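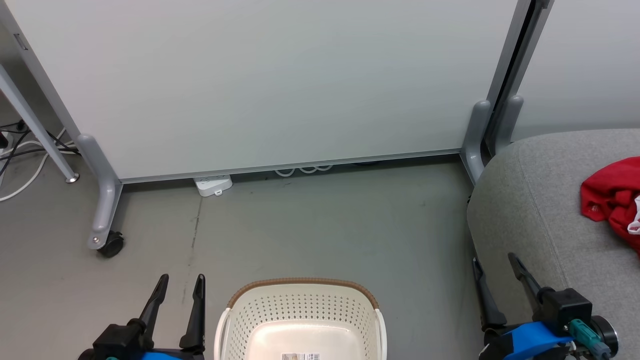 Par Espinoza

Bon, on me demande souvent comment je m'en sors avec les câbles à l'atelier partagé, alors voilà mes petites habitudes, en vrac ! Depuis qu'on monte Jurkix (notre robot à deux bras, fait maison, avec ses pinces noires à doigts pointus), j'ai appris à préparer le sol avant même d'allumer quoi que ce soit.

Les rallonges, je les enroule en grandes boucles et je les pousse sous le tableau blanc, là où personne ne pose les pieds. La multiprise va au même endroit, interrupteur vers soi. Pour les câbles du robot, je laisse 70 cm de mou par bras, sinon le connecteur tire dès que le coude se déplie, et bonjour la panne idiote.

Pour les essais de prise, commencez par du mou : un chiffon, un vieux tee-shirt. Un panier en plastique à deux anses fait une très bonne cible, il pardonne tout. J'ai passé plus de 115 essais à régler la fermeture des pinces, et je garde maintenant cinq secondes de pause entre deux mouvements (les moteurs chauffent vite chez moi).

Dernier truc : le tableau à roulettes, calez-le ! Un bout de tapis antidérapant sous chaque roulette suffit. Et notez vos réglages au feutre dessus avant de couper le courant, j'ai perdu les miens deux fois en février.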